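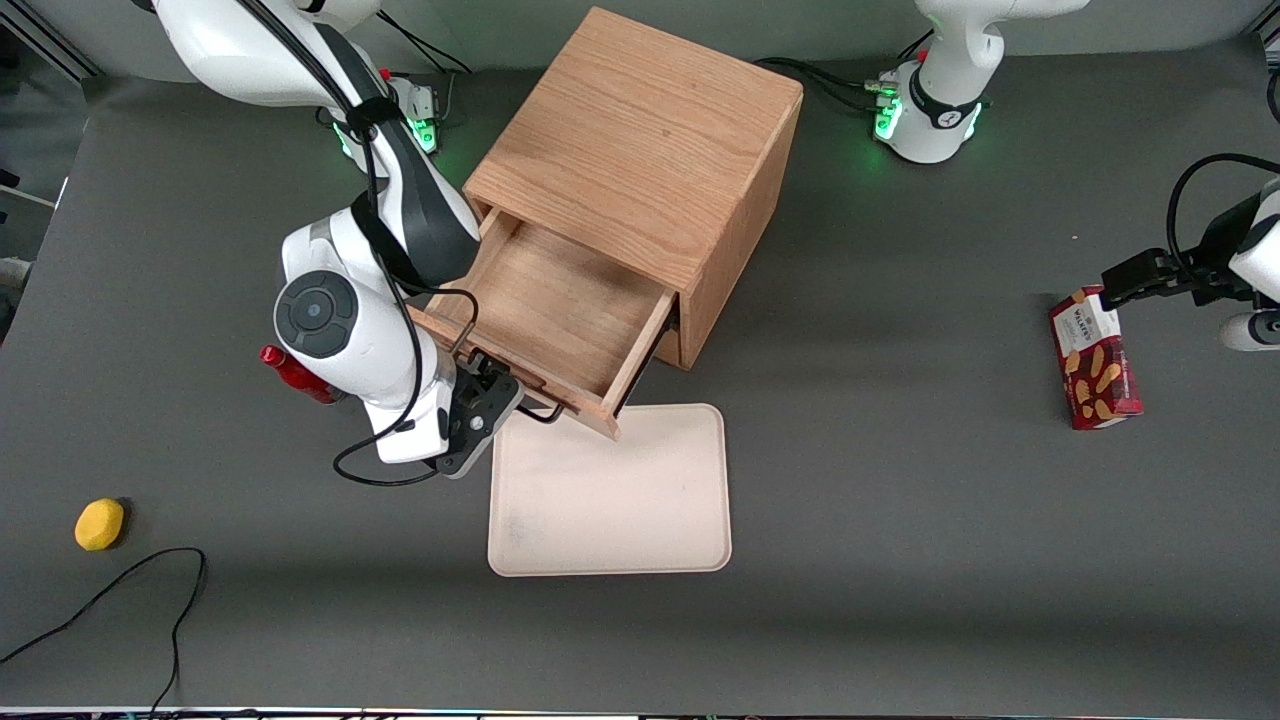

Chapter 2
When the Work Is Shared with a Machine

At Niskanen, a packing firm in Koronstead, staff once opened every drawer and set out every item by hand. Two robot arms took over part of that work in June. The number of people on the shift stayed the same, but their tasks changed. They now check stock, clear jams, and decide which items the arms should leave alone.
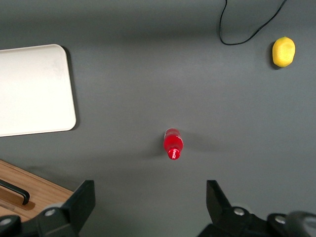

Margit Ljungberg said her hands were less tired by evening, but that she missed setting her own pace and had to learn 50 new stop codes.

Pace is one of the first things automation changes. Training is another, and at Niskanen it took 60 hours per worker. This chapter looks at both, and then at pay.

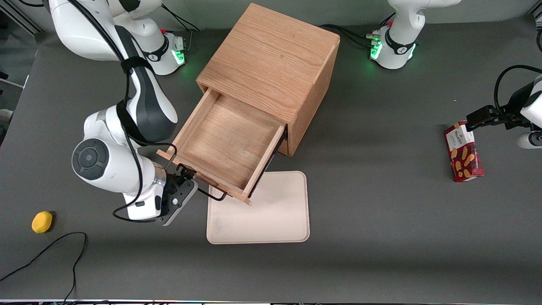

Figure 2.1 One arm at an open drawer, the other at a box of cookies.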